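Subject: Re: [linen-care] Gray sheets going stiff after a few washes
Date: Friday, April 18, 2025

On the list yesterday it was written:

> We moved into a flat with hard water in August and every set of
> sheets has gone stiff since. The towels are worse. I have tried
> more softener and it only makes the towels shed water. The bag of
> Evura powder says 2 scoops per load. Should I go up to 3?

Go down, not up. What you describe is mineral and soap left in the cloth, and more powder will add to it. We had the same trouble when we lived in Umuditz.

Strip the sheets first. Fill the tub with hot water, add washing soda, leave them in for a few hours and stir when you walk past. Then run them through the machine with no powder at all. Ours took 2 rounds before the rinse water ran clear.

After that, use half the powder and no softener. I also dropped the spin from 1000 to the next setting down, and the creases got much better — the stiffness too, a little.
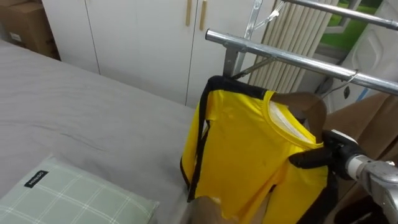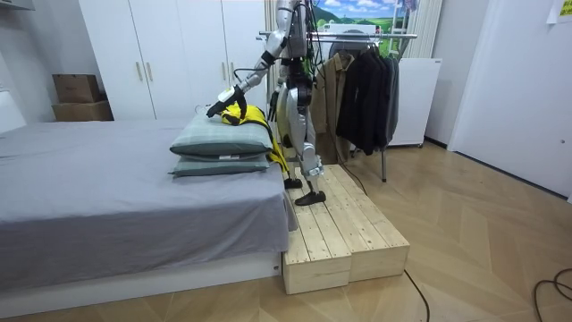
On drying, take the sheets out while they are still a bit damp and put them straight over the line or a door. If you leave them in the drum they set in folds and you will need an iron. Cotton can take the heat, but check the label on anything with elastic corners.

For towels, skip the softener for good. It coats the loops. A cup of white vinegar in the rinse did more for mine, but don't use it every time, as it is hard on the rubber door seal.

The Rosska filter somebody mentioned last month does work on the kitchen tap. I would not buy one for a washing machine. The flow is too slow and my machine stopped with an error on the second fill. Pietrzak sells a larger one for 142, but I haven't tried it.

Write back after the second strip wash and say how the towels came out.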